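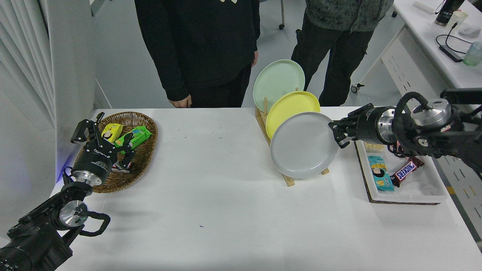 Photo: Fimcombe Super

Fimcombe Super cuts exit fees for members nearing retirement

Fimcombe Super will drop its exit fee for members who move their savings into a pension account from August. The change covers 3,267 members — most of them in the former Brokov staff plan.

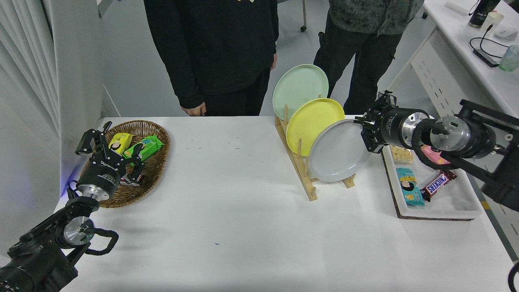 Members with balances under $1,000 will also stop paying the $2 weekly account charge. No forms are needed.
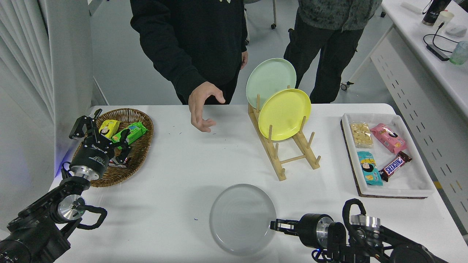
Genowefa Chmielewska said the fee had put her off switching, and that she would now look at her options again.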